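Do you need the subscription flowers?

Three readers wrote in during January to ask whether a flower subscription is worth the money, and all three had the same leaflet from Bromanau stuck to the fridge. So I signed up, paid my own way, and kept at it for 15 weeks. I am not a convert.

The pitch goes like this. You pay $53 a month, a box comes to your door every other week, and the stems are supposed to last longer than anything from the grocery store because they skip the warehouse. I asked Bromanau which warehouse they skip. The reply said the flowers travel "on a shorter journey," which I read a few times and still can't turn into a number of miles or days.

Then there is the claim on the leaflet that 3,022 customers "noticed the difference." The difference from what? I asked that too. It came from a pop-up survey on their own site, shown to people who had just renewed. People who had quit were never asked. I would like to see what they noticed.

My own test was plain enough. Each time a box came, I bought a bunch of whatever looked closest at the supermarket, cut both at a slant, and put them in the same room with the same tap water. The store bunches ran me $15 apiece. In the first month the subscription flowers did hold up better, and I was ready to eat my words. After that the gap closed. Twice the cheap ones were still going when the fancy ones went in the compost.
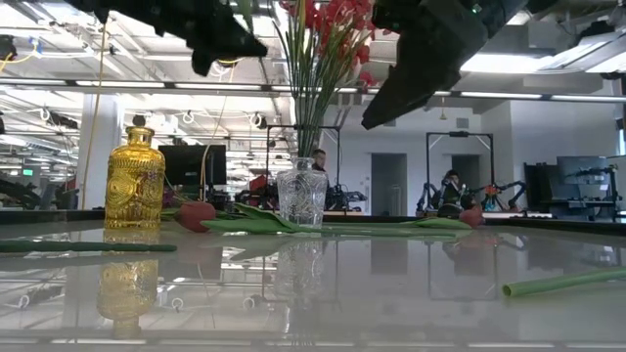

What made a bigger difference was the boring stuff. Changing the water every other day did more than any brand of flower food, and stripping the leaves below the water line did nearly as much. I tried the little sachets from Stasteo, which cost extra, against the free ones that come rubber-banded to a store bunch. I couldn't tell which vase was which without looking at the tape on the bottom. As for the penny, the aspirin and the spoonful of sugar, I gave each one a fair go and would not bother again. The sugar turned the water cloudy and it smelled.

Jeptoo Laizer, who ran a stall for years and now teaches an evening class at the Sundska center, was less surprised than I was. "You're buying the box," she told me. "It's a nice box." Her advice is to ask the person at the counter what day the delivery comes in and shop that morning, before 10 if you can. She also says to squeeze a rose gently just under the bloom. If it feels soft, leave it in the bucket.

I'll give the subscription this much: it is pleasant to have something turn up when you forgot it was coming, and if you can't easily get to a store, that may be worth paying for. Canceling was less pleasant. The website has a button to skip a box, and another to "pause your joy," but to stop for good I had to phone, wait, and turn down 4 separate offers. The last one was half off for the rest of the season, which made me wonder what the first price was for.

Kaijage, the other outfit advertising around here, says it lets you quit online. I haven't tried it, so take that as their word and not mine. If you have canceled with them, write in and say how long it took and whether they charged you for a box after that. I'll print the replies next month, good and bad.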